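How to Restore Power to Skondby Island in Tromville

Skondby is the northernmost island on the Tromville map and opens once the ferry has been repaired in the main quest. It has no working power when the player arrives.

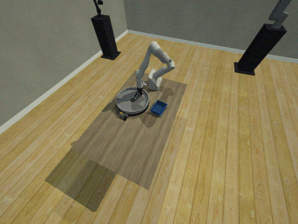
Until power is restored, the island's fast travel point stays locked, the two shops in the lower village keep their shutters down, and the cold status effect builds at double speed indoors. The job is marked as optional in the journal. It takes less than an hour of play if the parts are collected in the right order, and a good deal longer if they are not, as the ferry crossing uses fuel in both directions.

Before you start

Bring the following from the mainland:

- 10 copper coils
- Two sealed bearings
- One hand winch (any condition above broken)
- 340 scrip, or a Crafting skill high enough to make a turbine governor
- Rope, at least three lengths

Coils can be bought from any general trader. Bearings are not sold. The nearest pair is in the pump room under the ferry terminal, on the shelf behind the locked mesh door. The key is in the ticket office, in the left-hand drawer. If the door was forced open earlier in the game the bearings are still present, but taking them counts as theft and the terminal staff will refuse to sell ferry fuel for one in-game day.

The governor is sold by the Trịnh trading post at the south end of the pier for 340 scrip. The price does not change with reputation. Players who intend to craft it need the schematic from the radio mast, and the mast is on Skondby itself, so buying is quicker on a first visit.

Step 1: Reach the substation

Take the ferry and leave the dock by the east stairs. The main road is blocked by a rockfall and the blockage cannot be cleared. Follow the shoreline path until it turns inland at a stone wall, then climb. The path is exposed for its whole length, and the cold meter will reach 80 before the top unless a coat is worn. At 80 the character begins to lose stamina. There is a fisherman's hut halfway up with a stove that can be lit with any fuel item.

The substation is the low concrete building beside the mast. The front door is jammed. Use the hatch on the north side.

Step 2: Isolate the village circuit

There are four breakers on the inside wall, labeled Village, Mast, Harbor and Spare. All four are closed at the start. Open Village and Mast. Leave Harbor closed, and ignore Spare.

Many written guides tell the player to open all four. This works, but the harbor pumps then have to be primed by hand later, and the ground floor of the cannery floods in the meantime. Two loot containers in the cannery are lost if that happens.

Step 3: Repair the turbine

The turbine house is reached through the tunnel behind the substation. Parts must be fitted in a set order:

1. Attach the winch to the roof beam and raise the cover. One length of rope is used up.
2. Remove the old bearings. They can be sold as scrap.
3. Fit both new bearings.
4. Rewind the stator. All 10 coils are used in a single action, and the option does not appear if the player is carrying fewer.
5. Fit the governor.
6. Lower the cover.

Do not save between items 4 and 5. On the current version, loading a save made at that point resets the stator but does not return the coils. Save before item 4 or after item 6.

Step 4: Open the sluice

Go up the ladder to the sluice platform and turn the wheel until the gauge reads 200. The needle moves with a delay – stop turning at the last mark before 200 and let it settle. If the reading goes over, the governor trips and the wheel has to be wound back to zero. There is no damage to the parts.

The gauge can be read only from the platform. Standing at the turbine shows the needle, but the scale on that side is painted over.

Step 5: Restore the circuits

Return to the substation. Close Mast first and wait for the hum to steady, then close Village. Closing them in the other order trips both. When the village lights come on, the journal entry updates and the fast travel point unlocks. The shops open the following morning.

With the mast live, the Datance receiver on the upper floor can be used. It plays four short recordings about the evacuation of the island and marks a cache on the eastern cliffs. The marker disappears from the map if the player leaves the region, so it is worth placing a manual pin.

Known problems

Village lights flicker and go out: the sluice reading has dropped. This happens after heavy rain. Reset it as in Step 4.

Hatch cannot be opened: the character is carrying the winch in hand. Stow it first.

Journal does not update: walk down to the village well. The trigger is placed there, and players who fast travel straight out from the substation miss it.

Receiver is silent: Mast was closed while the sluice was still below 200. Open it and close it again.

Last updated 26th April

Comments (4)

Guest
The save warning should be at the top of the page. I lost all my coils before I got that far down.

Guest
On the old console version the gauge has no delay, you can turn it straight to 200.

coldharbor_b
Does the cannery flood if you open Harbor for a second and close it right away? I hit the wrong one.

Guest
Yes it does. Mine was open for maybe two seconds – water was in by the time I walked down.

Related guides

Ferry Fuel: Where to Find It
Skondby Cannery Loot List
Trịnh Trading Post: Stock and Prices
Datance Recordings in Order
Cold Weather Gear Compared
October Patch: Changes to Island Weather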